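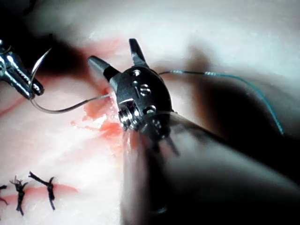 Fig. 3. Jaws open above the tissue.

Setting up your Dikitz practice pad

We know you're eager to start stitching, but do give the pad a little time to settle first — it travels folded and likes to relax.

1. Lay the pad flat on its tray, smooth side up, and leave it for 80 minutes.
2. Press each corner down gently until it grips.

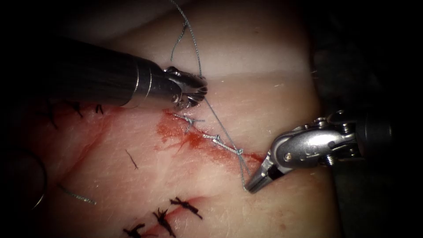

3. Wipe the surface with a damp cloth and plain soap, then pat it dry.

Note: A faint smell on the first day is normal and soon fades.

CAUTION: Keep the pad away from heaters and sunny windowsills, and never use alcohol wipes on it. 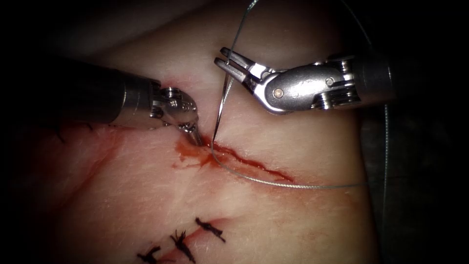
4. When you're done for the day, dust it lightly with cornstarch and slip it back into its sleeve, where it will keep nicely until next time.

Yeom Training Supplies, Stanstead | Contact us | Back to top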